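Consolidated shipping

Consolidated shipping is a method of order fulfillment in which items bought separately by one customer are held at a warehouse and sent as a single parcel. It is used mainly by mail-order sellers whose stock comes from more than one supplier. The holding period is called the consolidation window and usually runs from 2 to 5 days.

Each order is given a hold code when payment clears. Later orders to the same name and address receive the same code until the window closes. The items are then packed together, weighed once, and labeled. Postage is charged on the final weight of the parcel, and any excess collected at checkout is credited to the buyer.
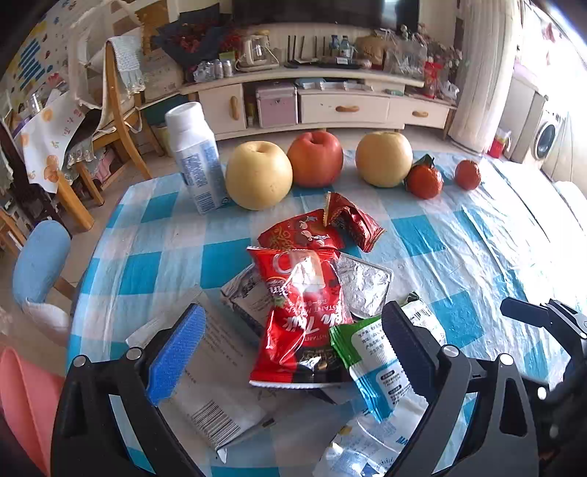 Can an item be added after the window closes?
A late item is treated as a new order and is given its own hold code and postage charge.

The Skorolura warehouse in Ulham adopted the method under its operations manager, Menaka Uddin, with a limit of 13 items per parcel. Cordero, a parts seller, applies it only to orders shipped within the country. Jindora ran a trial in August with around 100 accounts and kept the shorter window.

Back-ordered goods are normally excluded. If one item in a held group is found to be out of stock, the rest are released on the original date.

See also: Drop shipping; Flat-rate postage; Split shipment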